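Who shows the local game? Streaming and radio rights in the Jundale netball league

Group report by Natalie Bainbridge, Nassoro Muriithi and Akinyi Masanja
Supervisor: Muthoni Magesa

1. Background

The Jundale league sold its match coverage for the first time last season. Before that, any club could film its own games and put them online. The new deal gave live video to Fukora, a paid streaming service, and left radio with Skindovton FM. We wanted to find out how clubs and supporters got on with the change.

2. Method

We interviewed four club secretaries and sent a short survey to supporters through the club mailing lists. We had 810 replies. Two questions were dropped because the wording had confused people in the pilot.
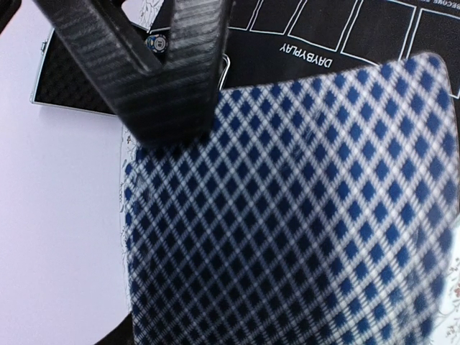 The survey closed on a Friday in October, before the cup rounds, so it says nothing about cup matches. Those are covered by a separate contract — we did not get to see it.

3. Findings

Almost half of those who replied had paid for at least one match on Fukora. Most of them bought single games and did not take the season pass. The usual complaint was about start times, which were moved to the evening to suit the stream. Parents of younger players minded this most.

Radio did better than we expected. Older supporters said they had gone back to it when the free club videos stopped.

The clubs were split. Okoth, the biggest club, was pleased with its share of the money. Its secretary, Jennylyn Villanueva, told us it paid for court hire through the winter. The smaller clubs said their share did not make up for fewer people at the door.

4. Limits

Our replies came from people already on a mailing list, so casual viewers are missing. Fukora did not give us viewing figures. We also had no gate numbers from before the deal — the clubs did not keep them — and the drop in attendance is what secretaries told us, not something we could check.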